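Kindville Regional Library System
Category: Member Services News
November | Posted by the Office of Member Services
Print this page | E-mail this page

Changes to Interlibrary Loan Service

Beginning Monday, the Kindville Regional Library System will extend its interlibrary loan service to cardholders at the Haklow and Drikum branches. Residents served by these branches have until now been required to place requests in person at the Main Library. Requests may be made at any branch desk or through the online catalog, and items will be sent to the branch named on the request.

The System filled 1483 interlibrary loan requests in the past fiscal year, most of them for local history, large print and technical titles. Delivery between branches will take place on weekday mornings. Items received at the Main Library after 8 a.m. will travel with the next day's delivery.

Gray bins sent out with the morning delivery should be returned the same afternoon. Branch staff are asked to place loan items in them separately from ordinary returns and to leave the paper band on each item in place.
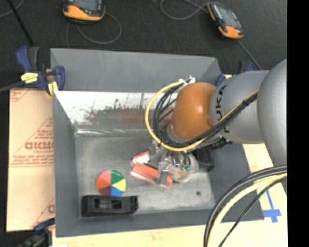 Loan Periods and Limits

Most lending libraries set their own due dates, and these are printed on the band. Renewals must be requested at least three days before the due date and are granted at the discretion of the lending library. Each cardholder may have up to eight active requests. Requests for items already owned by the System will be converted to ordinary holds.

There is no charge for books and printed articles. Microfilm must be used at the Main Library, where two readers are available on the second floor. The replacement charge for a lost item is set by its owner and may be more than 60 dollars.

Châu Reading Room

The Châu Reading Room will remain closed to the public while its shelving is replaced. Periodicals normally kept there may be requested at the Main Library reference desk. Cardholders with questions about an existing request should contact the branch where it was placed and have their card number ready.

Print this page | E-mail this page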